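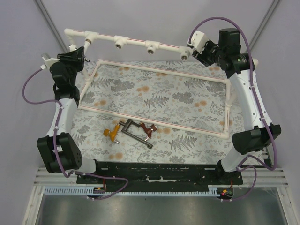
**Home & Textiles > Table Linens > Washing, Fit and Color**

# Fern tablecloth with no care label: how do I wash it, and what colors go with it?

Posted by **plaidthermos** on September 24, 2021 | 287 views

Hi all, long-time reader, first time asking anything. I picked up this tablecloth at the Drimetti closing sale over in Stokarville and I love it way more than I expected to love a tablecloth. It's the one with the grey ferns and the little peachy-orange dots on a very pale grey background. The trouble is that somebody cut the care label out before I got it. There's a tiny stub of it left in the hem and that's all I have to go on, so I don't know if it's cotton or a blend or what.

So far I've been too chicken to wash it. I wiped one spot with a damp cloth and nothing awful happened, but I have ruined good things before (a wool blanket, a set of curtains my sister still brings up) and I really don't want to do it again. I'd like to be able to throw it in the machine with everything else. Is that crazy?

Second thing. My table is 41 by 70 inches and the cloth creeps. I straighten it in the morning and by supper it's shifted toward whichever side people have been leaning on. I tried the clips you use on picnic tables and they leave dents in the hem and I keep catching my sleeve on them. Is there something flat I can put under there?

And last one, kind of a fun one. I want to get napkins to go with it, plus maybe paint the chairs, and I'm stuck on color. My first thought was orange, to pick up the dots. My husband says that'll look like a fast food place. There are two greys in the print, a lighter one in the fern fronds and a darker one in the leaf clusters, so I could go with either of those, but I worry that's boring. What would you do?

Thanks in advance, and sorry for cramming three things into one post!

---

**ninepatch_and_pie**

Not crazy at all, but test it first. Find a bit of the hem on the back side, get it good and wet with cool water and one drop of your regular detergent, and press a white paper towel on it for a minute or so. Look for grey or orange on the towel. If you get a clean towel, I'd go ahead and wash the whole thing cold on gentle, by itself the first time, and hang it up.

What I would not do is put it in the dryer. You've got a cloth that fits now, and if it's mostly cotton and never been washed, it can shrink enough to notice. Measure it before you wash it! Both directions, and write it down, because you will not remember. I have a cloth that used to hang down a nice 6 inches all around and now sort of perches on the table like a hat, all thanks to one hot dryer load back in February.

For figuring out the fabric, the easy thing is to see how it wrinkles. Grab a corner, squeeze it hard in your fist, let go. If it stays crumpled it's probably cotton or linen or mostly that. If it springs back it's got a lot of polyester in it. That isn't perfect, some cottons have a finish on them, but it tells you how careful to be with the iron. Start on the low setting either way and iron from the back so you don't put a shine on the print.

Peach and orange are the ones I'd worry about for fading, more than the greys. So no bleach, not even the "color safe" kind until you've tried it on the hem, and dry it in the shade if you hang it outside. If something greasy lands on it, a little dish soap worked in with your fingers, let it sit, rinse from the back. Tomato is a whole other conversation.

On the creeping, get a felt-backed table pad or just a plain flannel sheet. I use an old flannel sheet folded once, cut a bit smaller than the tabletop so it doesn't peek out. The flannel grabs the cloth. It also makes the table quieter, and I like that a lot more than I thought I would.

---

**tugboat_lou**

get the rubbery drawer liner stuff with the holes in it. couple strips the long way under the cloth. done. mine hasn't moved in ages

white napkins. you can bleach them

---

**mossandmarmalade**

Ooh, I want to answer the color part, I've been through this with a leafy print of my own and bought (and returned) a LOT of napkins.

Your husband is half right, I think. Bright orange would fight with it. The dots are small and round and scattered around, and what makes them nice is that they're little. If you put a big block of the same color next to every plate, you'll stop seeing the dots altogether. But I wouldn't give up on the warm side either. Go paler and duller than the dots, so a dusty peach, or a clay color, or even a faded pink. You can do that on the napkins and it'll still look like you meant it.

For the chairs I'd use the darker grey, the one from the leaf clusters. Take a corner of the cloth to the paint counter with you – the whole cloth if you have to, I've done it, they do not care – and get them to match it, then go one step lighter on the card. Paint always looks darker once it's on four chair legs. I used a satin on mine and it wipes down fine. The Zepeda hardware in Gastine will do the little sample jars if you're anywhere near there, and one jar was plenty to do the back of a chair and live with it for a week.

If that feels like too much grey, a soft green is the other way to go. It's ferns, after all! There's no green in it, so I'd keep it muted, more like dried sage than lawn. I had sage napkins on a grey cloth for a couple of years and got compliments on them constantly.

One small disagreement with the drawer liner suggestion up there. It does work, but check what the top of your table is finished with first. I left some on a varnished table through a hot summer and it stuck, and I spent an evening with a plastic scraper getting it off in crumbs. Flannel for me from now on. If you already own the liner, put the flannel down and the liner on top of that.

---

**plaidthermos**

Thank you everybody! I did the paper towel thing on the hem tonight and it came up clean. The fist test I can't really read, it crumpled some and then sort of relaxed, so I'm calling it a blend and staying cold and gentle. Measured it both ways and wrote it on a piece of tape inside the linen closet door.

Going with dusty peach napkins. Chairs are still under discussion over here. Does anybody know if flannel sheets shrink enough that I should wash mine before I cut it?

---

**ninepatch_and_pie**

Yes, wash it first, hot, and dry it hot too. Then cut.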